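Akerel is an independent research organisation working on household robotics. Applications are invited from adults who wish to take part in the second intake of the Runier programme, under which paid participants guide a simulated gripper through ordinary household tasks. The recordings are used as training examples for a learning system. The intake opens in January and all sessions are held at our own premises.

## Background

The first intake closed with 2,645 recordings, of which 1,619 were accepted into the training set. The remainder were set aside, most often for incomplete instructions, long pauses or a task ended before the release step. The second intake is intended to add a further 2,000 accepted recordings, with greater variety in the rooms, the objects and the manner in which people approach them.

No part of the work requires a background in programming or engineering. The programme has a particular need for people who will attempt the same task in their own way, including those who are left-handed and those who have never used a game controller.

## The work

Participants sit at a desk and steer the gripper with a hand controller while watching its view on a monitor. At the start of each task a written instruction appears, and the participant carries it out at a natural pace. When the attempt is over, the participant marks it as complete or incomplete and writes one sentence describing what was done. This sentence is stored with the recording and forms part of the example, so clear written English is necessary.

Rooms are generated in software and change between tasks. Participants will be asked to approach furniture from awkward angles, to hold long and narrow objects between the fingertips, and to continue when the view is tilted or partly blocked. 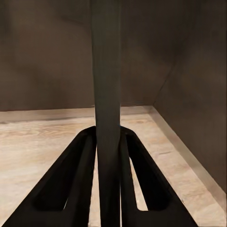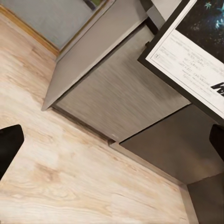
Dayana Montes, after a term in the first intake, advised new participants to leave the controller alone for a moment at the start of every task and read the instruction twice. In her view the written sentence was harder than the steering, and she would have liked more practice at it before her recordings began to count. The training period has been lengthened in response to that comment and now includes a separate exercise in writing task descriptions.

## Conditions

- Sessions last 3 hours, including two scheduled breaks.
- Participants may book one or two sessions a week, by arrangement with the programme office.
- Training sessions are paid at the same rate as recording sessions.
- Payment is made for attendance and does not depend on how many recordings are accepted.
- Desks are height-adjustable, and controllers are available for either hand. Other adjustments should be requested at the time of application.

## Eligibility

Applicants must:

- be 18 years of age or older;
- be entitled to work in the country;
- have normal or corrected vision at monitor distance;
- be able to attend a training session before their first booking.

Some people experience eye strain or mild nausea when watching a moving view on a monitor. Applicants who know themselves to be susceptible are asked to say so, and a short trial will be arranged. Any participant may stop a session at any time.

## Privacy and use of recordings

The recordings contain the movements of the controller, the simulated view and the written sentence. Faces and voices are not recorded. Names are held separately by the programme office and are not passed to Greco, which maintains the simulation software, or to Buromo, which carries out the review of recordings. A participant who withdraws may ask for their recordings to be removed until the training set for the intake has been finalized. A full statement is provided with the consent form.

## How to apply

Application forms are available from the Runier programme office at Akerel. Please include a paragraph, in your own words, explaining how you would put away a broom in a crowded cupboard. It will be read for clarity only. Applicants from the first intake are welcome to apply again and need not repeat the paragraph.

Akerel Programme Office
December 2020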